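From: Eduardo Paiva
To: Mostolside Allotments list
Subject: Re: Watering in the polytunnel

On Sunday evening, Wendy wrote:
> Hello all. We've just taken on plot 9 with the old polytunnel and
> I'm already in a muddle over watering. The tomatoes went in at the
> start of May and some of the lower leaves are curling. My neighbour
> says little and often, my dad says a good soak twice a week. Who is
> right? Also is the tank by the Lirlow gate for everyone?
> Wendy

Hi Wendy, and welcome! That tunnel has been crying out for someone, I'm so pleased it's you.

I'm with your dad, mostly. I did little and often for my first couple of summers and ended up with roots sitting in the top inch of soil, and plants that flopped the moment I went away for a weekend. Now I give them a proper drink every three days or so, early, before the tunnel heats up, and poke a finger in first to see if they want it. If it's damp down to the second knuckle I leave them be and go and pull bindweed instead (there is always bindweed).

Curling on the lower leaves wouldn't worry me much at this time of year. Mine do it whenever we get hot days and cold nights together. If the new growth at the top looks all right, carry on. Open both doors by 9 if it's going to be sunny – that tunnel gets like an oven, and the far end is worse than the door end.

For going away, I sink drinks bottles neck down beside each plant with the bottoms cut off, and fill them from the can. It gets the water down where it's wanted and keeps the leaves dry. 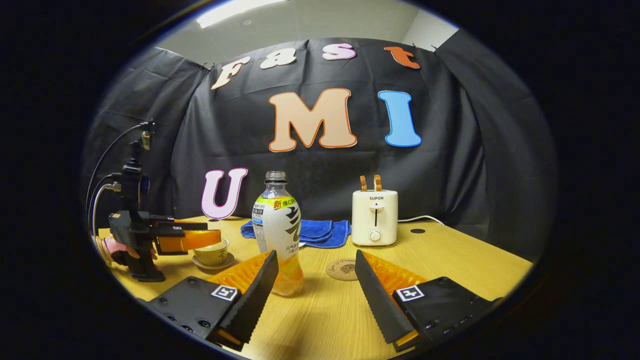
How far from the stem should the bottle go in?

A hand's width is plenty, on the side away from the cane, and do it while the plants are small so you don't tear the roots.

The tank by the Lirlow gate is for everybody, yes, but the tap on it sticks. Lift the handle a bit as you turn. It holds 40 cans' worth when full and it does run low by July, so if you can put up a bit of guttering on the shed you'll be glad of it. I've got a spare length and 6 brackets you can have, just shout.

What variety are you growing, by the way? If they're bush ones then ignore everyone who tells you to pinch out the side shoots, me included.

I'm down most evenings after tea, the plot with the blue water butt and the terrible rhubarb.

Cheers,
Eduardo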